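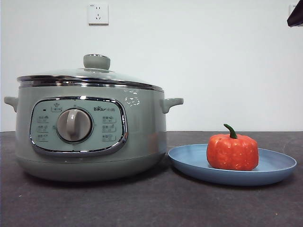

A slow cooker with a glass lid on a dark countertop.

Night Hikes Should Be Sold by Pace, Not by Departure Time

The standard guided sunrise hike is sold with one number on the page: the pickup time. Two in the morning, half past two, sometimes one. Everything else about the walk is left to the guide and to chance. I think this is a bad way to sell a strenuous product, and the fix would cost operators very little.

I have done the Odudetti ridge walk three times, twice with a group and once with a private guide. The trailhead parking lot is at the end of the paved road. From there the path climbs 1,827 feet to the east rim, almost all of it on loose gravel, and there is one flat section long enough to rest on. In daylight it is a moderate hike. In the dark, with a headlamp and a stranger's boots in front of you, it is harder than the listing suggests.

A group of 12 leaves together and has to arrive together, or at least the guide has to account for everyone at the top. In practice the group moves at the speed of its slowest member plus the time lost at each regrouping stop. On my second trip we made seven stops. The fast walkers got cold at every one of them. The slow walkers got no real rest, as the group set off again a minute or so after they caught up. We reached the rim 58 minutes after my private guide and I had reached it the year before, and the sky was already gray.

Neither half of that group did anything wrong. They had bought the same ticket with no way to know it covered two different walks.

Oltine, the larger of the two operators on the ridge, answers this by moving the pickup earlier. The effect is to make the fast walkers wait on the rim in the wind for an hour, which is its own kind of poor planning. Amoah, the smaller one, sends a second guide on busy mornings and lets the group split at the flat section. That is better, but it depends on staffing, and the customer has no way to find out in advance if a second guide will be there.

My proposal is simple. List two departures for each morning, 45 minutes apart, and label them by expected climbing time. Ask each customer one question at booking: how long does it take you to climb 200 feet of stairs or steep path? Most people can test this in an office building or a parking garage. People do overstate their fitness, but a measured time is harder to inflate than a box marked "good physical condition."

The usual objection is transport. Two departures mean two vans from Eren, and the road is long. This is a fair point for an operator with one vehicle. It is weaker for anyone already running two vans up the hill at the same time, as Oltine does through most of August.

A second objection is that slow walkers will feel labeled. Some may. I would still take a slow label over being the person 11 others are standing around waiting for at four in the morning.

Until the listings change, write to the operator before paying. Ask for the climbing time they plan for, the maximum group size, and the number of guides. If the reply gives only a pickup time, book with the other company or hire privately.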